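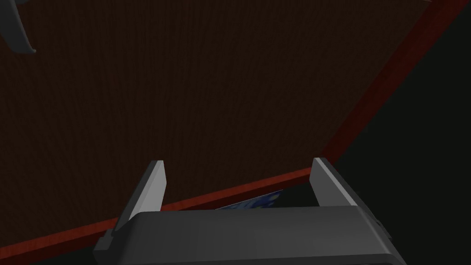 Jocelyn Lemieux wrote back the same evening that the wrist view was what sold her on the Cleltden set, and could the README please say up front how the episodes are laid out, so people stop opening files one by one to find out.

Fair point, Jocelyn! Layout first, then.

Cleltden Tabletop, simulated two-arm episodes

Contents
1,146 episodes, all rendered, no real-world footage. Each one has its own folder with the video, the joint positions, the gripper opening and a short text file naming the task. Recorded at 50 steps per second.

What you get in the kit
The episodes, the scene files to render them again, and a small player called Usman. I love this player. You can drag through an episode, pause, swap cameras and watch the joint values move along with it (press 2 for the wrist view).

Getting started
Unpack the archive, open the Usman folder and run the start script. Point it at any episode folder. If the window comes up black, update your graphics driver and try again.

Known problems
26 episodes have a missing task file. They are listed in missing.txt and still play fine.
Dark wood tabletops can hide shadows, so turn up the light in the scene file if you render your own.

Still to come
Lenni Salminen is working on lighter tabletops, planned for June. Bug reports go to Diane Li, and odd ones are very welcome.

Last updated March 26, 2018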